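Knee aches after adding hills to my walks - keep going or back off?

Ebere Chukwu
Saturday, July 14, 2018

Hi all. 49, desk job, started walking in the spring on doctors advice. Was doing 40 minutes on the flat, five days a week, no trouble at all. Two weeks ago I swapped three of those for the hill loop at Kededthorpe. Now my left knee aches going DOWN, mostly just under the kneecap. Fine going up. Fine on the flat. A bit stiff on stairs next morning.

No swelling, no clicking. Shoes are Neveo trainers, maybe 13 months old. Do I push through or stop the hills? Don't want to lose what I've built up. Also is a knee strap worth it or a waste of money?

Deepika Devadiga

Not a physio, but had the same thing. Three hill days from zero is a big jump. Drop to one, keep the rest flat, see how it feels in a couple weeks. You won't lose fitness, promise.

Going down - short steps, slow, knees a little bent. Don't lock them. Poles help loads if you can stand looking silly.

Also do step-downs at home. Stand on the bottom stair, lower one heel to the floor slowly, come back up. Two sets each side, every other day. Stop if it gets sharp. I hated them, did them anyway, knee was fine by October.

Shoes - 13 months at your milage, I'd replace them. And if it swells up or gives way go see somebody, dont ask us lot. 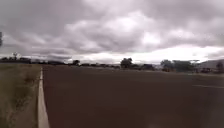

Thick cloud, brighter down by the hills.

smadi_walker

Got a strap from Edari, paid 149 for it with the matching sleeve. Did nothing. Save your money. Rest it a week and stretch your quads.

Comments

Ebere Chukwu: Thanks both. One hill day it is. Tried the step-downs, wow my thighs are weak

Deepika Devadiga: ha, everyones are. Hold the rail at first

smadi_walker: still got the strap if you want it, barely used

hillfan: does this work for the outside of the knee too? Mine is more on the side

Deepika Devadiga: different thing maybe, start a new post with details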